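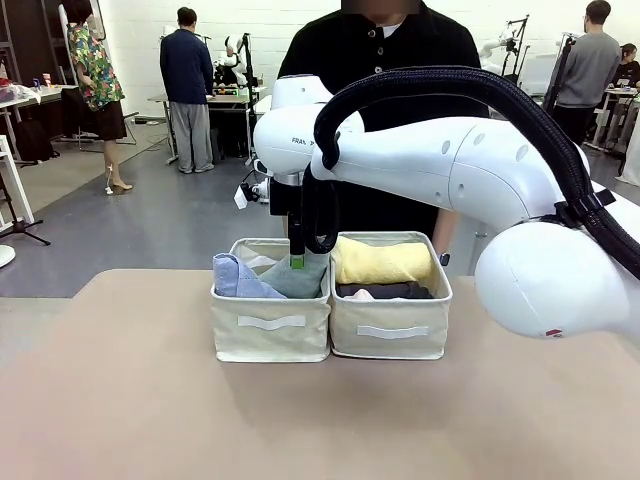 Does getting up at 5 make a person get more done? I have been doing it for most of December and so far it has made me tired earlier.

Day 30 of the Inskip method, and I said I'd write this one up properly, so I'm doing it at the kitchen table with the heating not on yet. Visitación lent me the book. She swears by it, but she also swore by the celery thing and the magnets, and I have never seen her at 5 in the morning to check.

Slept badly. Woke at 2, looked at the clock, worked out how long I had left, and stayed awake working it out again. The book has a chapter on this. It says to "welcome the waking" and gives four pages to a man who welcomed his and went on to start a chain of dry cleaners. There is no mention of who was getting his kids to school.

Did the writing part (two pages, by hand, no stopping). Most of it was about toast. Did the stretching, which my knee disliked. Then the hour of "deep work," during which I paid the water bill and read the entire returns policy for a pair of boots I haven't bought. By 7 I'd have said I was ahead of the day. By 11 I was reading the same email from Vikas over and over and couldn't have told you what he wanted. He wanted the Edville numbers. I sent him last month's by mistake and had to send them again after lunch.

I brought it up with Rosalía and she asked what time I was going to bed. Ten, I said. She asked what time I used to go to bed. Midnight. So I've moved two hours from the night to the morning and paid for a book about it, or Visitación has. I told Rosalía there was supposed to be a difference in the quality of the hours. She asked who measured that, and I went and looked. The back of the book says 39 studies. The notes list far fewer, and several of them are the author's own newsletter.

To be fair to it, the street is nice at that hour. I heard the bakery van and one bird. I also finished the Christmas cards, which I have never done before the last mailing day in my life, although I did those on the couch at 9 at night, in front of the television, so I don't see how the method gets the credit.

Valeriano called after dinner about the drive up. He's still set on leaving before it's light to beat the traffic, and says I'll be used to it by now. I said I'd be asleep in the back. He thinks the trouble is that I'm not committed. That's the trouble with all of these things, as far as I can see. When it works it's the method, and when it doesn't it's me.

The book says the benefits really arrive in the second month. The celery people said that too.

Going to give it until the cards have all arrived and then decide. Alarm is set. I moved it across the room like it says in chapter one, so now I'll have to get up and walk over there to turn it off before I go back to bed.

Need milk. Call Mom about the spare mattress.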